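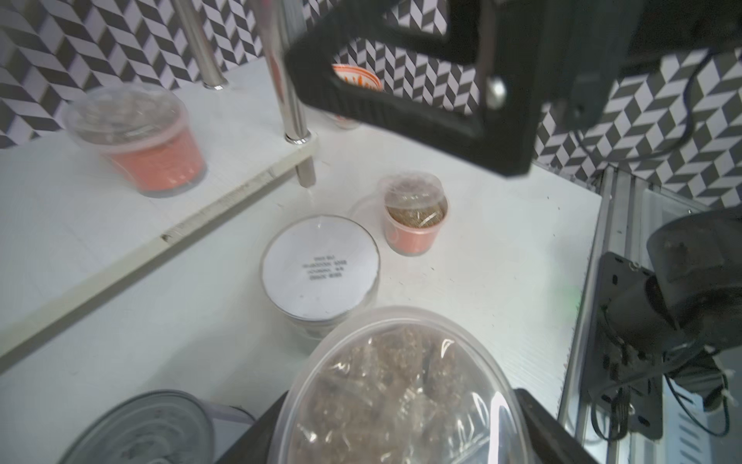

La cafetería Solanki puso en marcha en agosto un sistema de depósito para vasos reutilizables, y el cartel de la entrada promete «cero residuos». Nuestro grupo quiso comprobar cuánto había detrás de la promesa. El razonamiento habitual es que un vaso de color llamativo, naranja y blanco como el que asoma en la figura 1, se recuerda mejor y por tanto se devuelve más. No encontramos ningún dato que lo respalde. El folleto del proveedor, Grulura, lo afirma dos veces y no cita fuente.

Método

Repartimos un cuestionario en papel a la salida del comedor y recogimos 217 respuestas válidas. Harsh Mishra y Anju Rawat revisaron además el cuaderno de depósitos de la barra, donde constan 917 vasos entregados y 717 devueltos. El cuaderno se rellena a mano y tiene páginas enteras con letra ilegible – conviene no pedirle demasiada precisión.

Resultados

Faltan, pues, 200 vasos. La dirección lo presenta como un éxito. A nosotros nos parece pronto para decirlo: un vaso reutilizable pesa más que uno de cartón, hay que lavarlo, y si acaba en un cajón del piso de alguien el balance empeora. En las preguntas abiertas, el motivo más repetido para no devolverlo fue la cola del mediodía. El medio ambiente apareció poco, incluso entre quienes decían estar a favor del sistema.
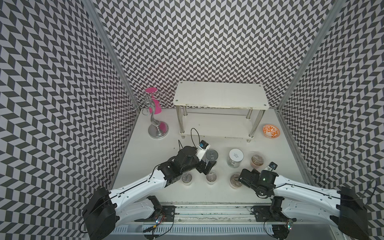 Figura 2. Vaso de plástico rosa colgado de un soporte metálico plateado.

También preguntamos por el almacenamiento en casa. Varios encuestados guardan los vasos colgados, otros los apilan, y Seema Jaiswal propuso cruzar esa respuesta con la devolución. Lo hicimos y no salió nada claro.

Limitaciones

Solo encuestamos a quien salía del comedor, así que falta quien compra para llevar, que es justo quien más vasos se lleva. Mohit Thakur insistió en repetir la recogida un lunes por la tarde; no dio tiempo. Tampoco conseguimos que la cafetería nos facilitara el consumo de agua del lavavajillas. Sin esa cifra, el «cero residuos» del cartel se queda sin comprobar.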